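# Why Do We Sleep?

Every animal with a brain needs rest. Children of primary school age need between nine and 12 hours of sleep each night, and this guide from the Hanard Children's Library explains why.

## What happens at night

When you fall asleep, your muscles relax and your breathing slows down. Your brain stays busy. It sorts through the things you learned during the day and stores some of them as memories.

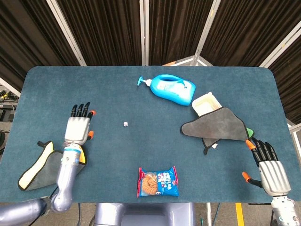 Sleep has several stages. In light sleep, a small noise may wake you. In deep sleep, you are much harder to wake, and your body carries out a good deal of its growing and repairing. Most of your vivid dreams come in a stage called REM sleep – the letters stand for "rapid eye movement".

## How does your body know it is bedtime?

Your body has its own clock, which follows daylight. As the evening grows dark, your brain releases a substance called melatonin, and you begin to feel sleepy. Bright screens can delay this.

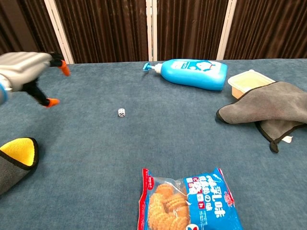
Going to bed at the same time each night helps the clock to keep good time. A cool, dark and quiet bedroom is also useful.

## Words to know

- **Melatonin** – a substance that helps to prepare the body for sleep.
- **Nocturnal** – active at night, as owls and hedgehogs are.

Children who often find it hard to sleep should tell a parent or carer.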